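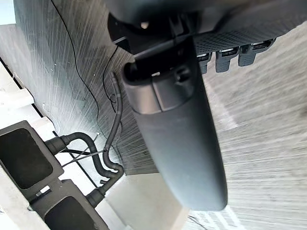

Was kostet eigentlich so ein Roadtrip nach Lurnholm? Bei mir waren es 735 Euro für 12 Tage, Sprit und Fähre drin, Essen extra.

Gefahren bin ich mit Larysa Yatsenko, 1.083 Kilometer eine Strecke. Wir haben uns alle zwei Stunden abgewechselt, und wer nicht fährt, macht die Musik (ich sag nur: sehr viel Schlager!)

Übernachtet haben wir in Joncombe auf halber Strecke, Pension De Haan. Frühstück ab sechs, super Brötchen, Parken im Hof umsonst.

Ach ja, Fähre unbedingt vorher buchen. Im Juni ging das noch spontan, jetzt im August standen wir fast 2 Stunden in der Schlange und die Kühlbox stand ganz unten im Kofferraum 🙈

Für die Rückfahrt suche ich noch Hörbücher, gern Krimi, bitte nichts mit Kellern. Larysa schläft sonst nicht. Her mit euren Tipps!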